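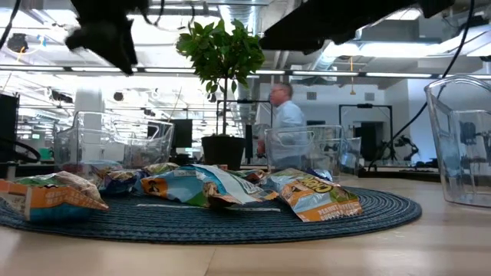 Snack bags on a round woven placemat, with clear bins behind them.

Section 3: Setting Up the Snack Station

By Marwa El Ouafi
Updated September

If you've finished Section 2 (shelves measured, bins washed and dried), you're ready for my favorite part of the whole Grarnier pantry guide. Loose snack bags are the messiest thing in most kitchens. They slide, they puff up, they hide behind each other, and somebody always opens a second bag of pretzels while the first one is still half full. A few clear bins fix nearly all of it, and you can be done before dinner!

Read the whole section once before you start. It goes faster when you know where the bags are headed.

What you need

- Clear plastic bins in more than one size. Wide ones suit big bags, and smaller ones are great for single servings.
- A round placemat or a clean dish towel as a sorting spot
- Removable labels, or strips of paper and tape
- A marker
- Bag clips
- A damp cloth and a dry one

Note: Any clear bins will do. The Drutano set has handle cutouts on the sides, so those are the ones I refer to in the steps. If yours have no cutouts, put them on a low shelf where you can grab them by the rim.

3.1 Gather and sort

1. Clear a table or a stretch of counter near the pantry. Wipe it down and dry it.

2. Lay the placemat at the front and stand the bins behind it. Keep the openings facing up and leave room to reach over the placemat into each one. This layout is worth the extra minute, I promise. Everything lands on the mat first and goes into a bin second, so you never end up with crumbs all over the table.

3. Bring out every snack bag in the house. Check the top of the fridge, the lunchbox drawer, the car and the backpack by the door.

4. Work with a handful of bags at a time. A placemat holds 5 small or medium bags comfortably, and when it's full, stop and sort those before you bring over more.

5. Turn each bag so you can read the front. Look for the date, and look for anything a person in your house can't eat.

CAUTION: Peanut, tree nut and sesame snacks need their own bin if anyone in the home has an allergy. Use a bin with a lid, label it on two sides, and keep it on a separate shelf. Wash your hands and change the cloth after handling these bags. Never reuse a nut bin for other food until it has been washed with soap and hot water.

6. Throw out anything torn, stale or past its date. Empty bags go too. (You will find at least one that somebody put back empty.)

3.2 Fill the bins

7. Choose a bin for each group. Start with the groups you really eat, even if they look odd on paper. Graziella Zuccaro, who tested this section in her own kitchen, has a bin for "movie night" and a bin for "long drive," and both have stayed tidy for months.

8. Flatten opened bags gently from the bottom up, fold the top over twice and clip it. Stand them in the bin with the clip showing.

9. Stand unopened bags upright, front to back, like folders in a file drawer. Put the tallest at the back. Puffy foil bags fight you a little here. Lean them all the same way and they settle down.

10. Put single servings in the smallest bin. If they slide around, tuck a folded piece of cardboard in behind them.

11. Stop when the bin is full to the rim. Bags stacked above the rim fall out the first time somebody pulls the bin forward.

Note: Tiny bags like to disappear between big ones. Give them their own bin or put them right at the front.

CAUTION: Don't press down on sealed bags to make them fit. They can pop, and chip crumbs get into every corner of the bin.

3.3 Label and shelve

12. Write the labels in big, plain letters. One or two words are plenty.

13. Stick each label on the front wall, low enough that a hand reaching for the rim won't rub it off.

14. Carry the bins to the pantry one at a time, holding both sides. Put the everyday bin between waist and shoulder height, party and travel snacks above it, and kids' snacks wherever you're happy for kids to reach.

15. Slide each bin in and out once. It should clear the shelf above by the width of a finger. If it scrapes, move the shelf up one peg (see Section 2.4) or swap in a shorter bin.

CAUTION: Check the weight limit of your shelf before you put jars or cans beside the bins. The Praltel wire shelf needs its back clips fastened before anything goes on it.

3.4 Keeping it up

- Before each grocery trip, pull the bins forward and look through the walls. This is where clear plastic really shines! You can see what's low without lifting a thing.
- When you bring new bags home, put them behind the old ones.
- Once a month, empty one bin, wipe it out and let it dry before refilling. You don't need to do them all on the same evening.
- Wash the bins by hand with mild soap. Scouring pads leave scratches, and the plastic turns cloudy.

3.5 If something isn't working

Bags keep ending up on the counter. The bin is probably too high or too deep. Move it down a shelf and try again.

The bins look messy a few days later. Combine groups. Fewer bins with broader labels hold up better in a busy house.

Labels peel. Wipe the spot with a dry cloth first, then press the label down for a slow count of ten.

Chips go stale. Check the clips. An open bin won't keep air out, so the bag has to be closed tightly.

Continue to Section 4 when your snack bins have been on the shelf for a week. By then you'll know which ones you want to move, and the jar section will make a lot more sense.

Related in this guide
Section 2: Measuring Shelves and Washing Bins
Section 4: Jars, Flour and Sugar
Lunchbox Drawer in One Evening
Fitting the Kamel Door Rack
Labels That Stay Put

Get the Grarnier newsletter: one small kitchen project each month. Enter your email to sign up. You can unsubscribe at any time.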